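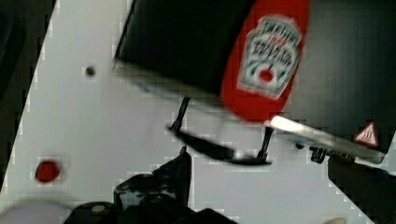
Figure 2. Red ketchup bottle with an inverted Heinz label, against a black rectangular object.

3.2 Listing descriptions and asking price

The second part of the analysis deals with the wording of rural property listings. The sample holds 106 listings for houses sold with land in the Hokness and Amaral districts, all taken from the Findimex portal in April. Flats, building plots and holdings under a commercial tenancy were left out. Where a property was listed by more than one agent, the longer text was kept and the other dropped.

Each listing text was split into statements, and each statement was placed in one of three groups: the dwelling, the land, and the outbuildings. Coding was done by the first author and checked by Peninah Rugemalira, who worked from the same guide without sight of the first set of codes. Disagreements were mostly confined to converted barns, which some agents treat as part of the dwelling and others as storage. A converted barn was coded as dwelling if the listing mentioned a bathroom or a fixed heat source in it.

Asking prices were divided by the floor area of the main house and then adjusted for land area, using the district land values supplied with the Ultosetti index. The index does not separate grazing from woodland. Prices for heavily wooded holdings are therefore likely to be adjusted too far downwards, and the figures for Amaral, where such holdings are common, should be read with this in mind.

Listings that gave most of their text to outbuildings had a lower adjusted price than those that dwelt on the house. The gap was clear in Hokness and weak in Amaral. It narrowed in both districts once the age of the house was entered in the model, which suggests that agents write more about barns and workshops when the house itself needs repair. Words for condition were of little use as a direct measure. "Needs updating" was applied to houses with no working kitchen and also to houses with dated tiles.

In 38 listings the stated land area differed from the area in the land register. Most of the differences were small and came from rounding. Where the two figures disagreed, the register was used. Water rights and shared access are treated separately in Section 3.3.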